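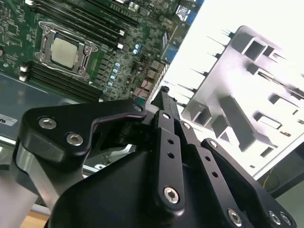
4. Moving to a new phone

Use this section if you already have a Villik phone and want to move your contacts, messages and photos to the Katene. Both phones need the Pruvex app, and both must be signed in to the same account.

Before you start

Charge both phones to at least 80 per cent. The copy will not begin below that level unless a charger is connected.

Caution: do not remove the SIM from the old phone until step 7. Messages still waiting on the network can be lost.

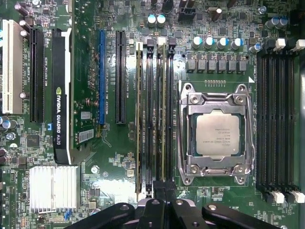

If the old phone holds more than 3,000 photos, connect the two with the cable in the box. Wi-Fi also works but takes much longer — leave it overnight if you can.

Copying your data

1. On the old phone, open Pruvex and tap Send.
2. On the Katene, tap Receive. A code appears on the screen.
3. Type the code into the old phone. You have 3 attempts before a new code is needed.
4. Choose what to copy. Alarms and call history are off by default.
5. Tap Start and keep both screens on.
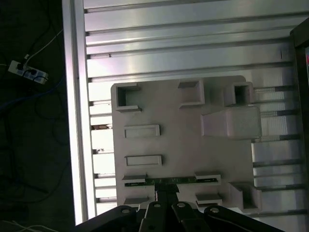

6. When Finished appears, check your contacts and a few recent messages on the Katene.
7. Turn off both phones and move the SIM across.

Note: apps bought through the Wamix store are not copied. Download them again from My Purchases.

If the copy stops

Restart both phones and repeat from step 1. Items already copied are skipped. If it stops again at the same point, copy photos on their own first, then the rest. 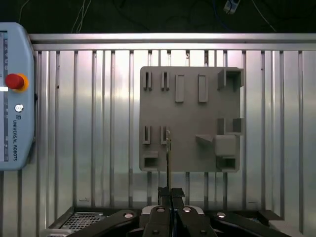
Teach pendant with red stop button

Section revised in April by Nuno Mendes. For resetting the old phone, see section 5.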